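The Bin Method, or How I Stopped Buying a Fourth Tape Measure

Filed under: Workshop, Storage, Small Defeats

I own three tape measures. At any given time I can find none of them, and for years my answer to this was to drive to the hardware store and come home with another tape measure and a bag of wood screws I already had. The garage at our old place in Natley had 36 baby food jars of fasteners nailed up under a shelf by their lids, which looked wonderful and held mostly the wrong size of everything.

What follows is what has survived several rounds of reorganizing. Some of it is common sense. Some of it is common sense I had to pay for.

Buy the bins last

The store would like you to buy the bins first. Resist. Pile everything on the floor in heaps by what you do with it: hanging pictures, fixing the faucet, painting, bikes, "electrical" (a polite word for old phone chargers). Leave the heaps there for a weekend. You will trip on them, and you'll notice which ones you keep going back to. Then measure the heaps and go shopping with the numbers written on your hand.

Buy one kind of bin and stick with it. I have a shelf of Sornora stackers and one lonely bin from another maker that was on sale. It does not stack on the Sornoras. The Sornoras do not stack on it. It now holds rags and sits by itself.

Shallow beats deep

Anything deeper than your hand is long becomes a well. Small parts go down to the bottom and stay there with the sawdust and the one Allen key you need. Keep deep bins for big, light, stupid things such as drop cloths, knee pads and packing foam. For screws, bits and picture hooks, use trays you could eat lunch out of.

If you're stuck with a deep one, don't fill it past halfway. Half a bin can be stirred. A full bin has to be dumped out on the driveway.
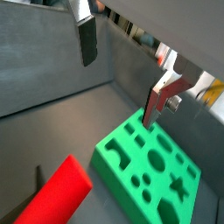 Labels, and the lies we tell on them

Label the front, never the lid. Lids wander. I once spent most of a March evening looking for hose washers in a bin marked HOSE WASHERS, which contained Christmas lights, because two lids had traded places sometime the summer before.

Painter's tape and a fat marker will do. I did own a label maker, a Grullell, a very handsome gadget that cost me 67 dollars and printed in six typefaces. The cartridges ran out about as fast as my interest. The tape peels off clean when you change your mind, and you're going to change your mind.

Never write MISC. If you must have a bin for things that go nowhere else, write the month on it. When that month comes around again, whatever hasn't been touched gets tossed or given away. I've been doing this for a few years and so far I have regretted one hinge.

Lining a bin

A bare plastic bottom lets everything slide to the back whenever you pull the bin out, and it's hard on anything with an edge. Rubbery shelf liner from the kitchen aisle works well. Cut it a finger's width smaller than the bottom all the way around or it'll buckle in the corners. An old yoga mat works better and gives you a use for the yoga mat.

For chisels, planes and anything else you've gone to the trouble of sharpening, cut a slot in a scrap of stiff foam and push the tool into it. A bread knife cuts foam far better than a utility knife. Put the bread knife back before anyone makes toast.

Sandpaper

Sandpaper curls. It curls in drawers, in bins, in the package it came in, and in damp weather it curls while you're looking at it. Store it flat under something heavy (a square of plywood with a brick on top is fine) and sort it by grit in an accordion file. I keep 1000 grit in mine for polishing and have used it exactly once, on a belt buckle.

Cleaning the bins

Once a year, dump them and wash them. Warm water, dish soap, an old brush. Dry them completely before the metal goes back in, or you'll be looking at a rust museum by fall. If a bin smells of oil, baking soda left in overnight helps some. Sunlight helps more, though leaving plastic out all summer turns it brittle, and then it cracks when you're carrying it over your foot.

Those little silica packets from shoe boxes are worth saving for the screw trays. They do wear out. Swap them when you think of it.

The too-good box

Our neighbors at the Oláh bakery gave me a stack of sturdy tins when they closed up for remodeling, and for a year I wouldn't put anything in them because they were too nice. Then the basement leaked, the cardboard box holding a pack of 500 finish nails turned to oatmeal, and I got over it. The tins are dented now and the nails are dry.

The tape measures

They live on a hook by the door, all three of them. The hook holds two. The third is probably in the truck.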